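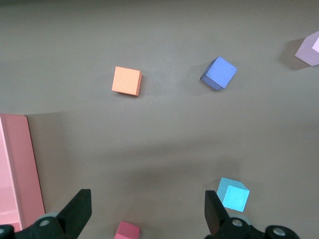 Small blocks and the pink container on a gray table.

Play materials sorter and packer, part time, Drorside Toy Library

We're looking for a patient, cheerful person to join us in the back room at Drorside, where everything that gets borrowed comes home to be checked, wiped down, sorted by set and packed up again for the next family. It's quiet work for the most part, with a radio going and a kettle never far away, and the people who enjoy it tend to stay a good long while (Idalina Baptista, who runs the room, started out on a one-month contract and that was many Decembers ago!).

The job is 10 hours a week, spread over three mornings that we'll settle with you. We also open on Sunday once a month, and it would be lovely if you could take a turn at that now and then, though we won't hold it against you if you can't.

We lend to 500 households, and last year 3,523 boxes, bags and baskets went out over the counter. Blocks are the great favorite with the under-fives and they come back in every sort of muddle, so a fair part of your morning will be spent at the tables with a heap of colored cubes, putting each with its own set and noting down what's missing. You'll also do puzzles (yes, piece by piece), wooden trains, dress-up clothes and the big Resano building kits, which have a great many parts and come with a checklist we'll happily walk you through.

You don't need any experience of libraries or of working with children. We'd like you to have a good eye for color, because some of our shades sit very close together and orange and peach have caused arguments in here before now. You should be comfortable standing for an hour or so at a stretch and able to lift a full box, up to 30 pounds. Neat handwriting is a help for the labels. We do have a label printer, but it has its moods.

New people spend their first two weeks alongside Idalina, starting with the small sets and working up. Pay is at the Drorside support staff rate, with paid vacation, and you may borrow anything you like from the shelves for your own family.

To apply, write a page or so to Madalena Marinho telling us a little about yourself and which mornings would suit you, and drop it at the front desk. If you'd like to see the room first, come by any weekday at nine and ask for either of us.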